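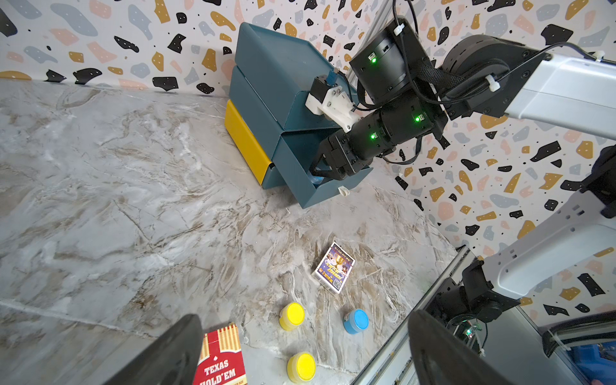 A recording session at Livulow's Istholm workshop, with a robot arm reaching into a teal cabinet and paint jars and card boxes on the tabletop.

Livulow widens its store of robot examples with 2080 new recordings

ISTHOLM, August – Livulow has finished the first stage of a project to gather examples of everyday handling tasks for robot arms. The collection holds 2080 recordings, made over 96 sessions at the company's workshop in Istholm.

The work was carried out with Demirtaş, which supplies the arms and their mountings, and Bonness, which checks and labels the recordings before they are used for training.

Each recording covers one short task, such as opening a drawer, moving a jar or putting a small box away. An operator guides the arms by hand controls while cameras and joint sensors store the movement. The learning system is later trained on many such examples of the same task.

Sessions use ordinary small goods, including playing card boxes and paint jars, and the layout of the table is changed between recordings. Attempts that fail are kept and marked as failed – Bonness labels them separately so that they can be left out or studied.

Drawers and open compartments took up most of the first stage. Operators found these slower to record than tasks on the open tabletop, and the session plan was changed in the 3rd week to allow more time for them.

The second stage starts at the same workshop next month and will add 100 sessions. It will cover tasks that need two arms working together, with one holding an object steady for the other.

Research groups wishing to use the recordings can apply through the Livulow website. Access is free for teaching and non-commercial study.

Notes to editors

Livulow develops training material for robot handling and is based in Istholm. Further pictures are available from the press office on request.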